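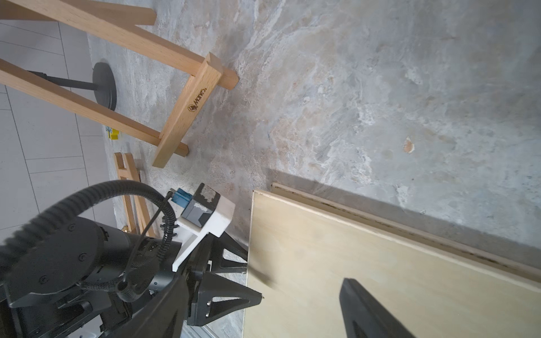 Hello all,

I come back to the question of the gripper fingers, because we must send the budget to Pirkthorpe before the end of January. My proposal is to order the spare fingers and the wrist parts in one line, and to move the second arm to the next request. The bracket at the wrist is a 3D-printed one and we can print it again ourselves, so I did not put money for it. The fingers are different. They are long and narrow at the tip, and we want to use them near easels and plywood boards on a concrete floor, so I expect that we will need to replace them.

My numbers at this moment, in dollars:

- spare fingers, 3 pairs: **489**
- cable sleeve and connectors: **88**
- service visit from Makano: up to **800**

The service visit is the part I am least sure of. Makano did not yet confirm if travel is included in the price.

Earlier in this thread, the Candomeck group wrote:

> We would prefer to buy the second arm first and take the spares from what is left. With only one arm, every repair stops the work for all of us. Can the Lysenko project share the cost?

I understand this worry. But Lysenko has its own budget closed until spring, I asked them already. If we buy the arm now, there is no money left for spares, and then we may have two arms waiting for fingers.

Please answer to the list if you disagree with the order of the lines. I also need to know who can receive the delivery at Candomeck in the morning.

Best regards,
the Lysenko side of the purchase group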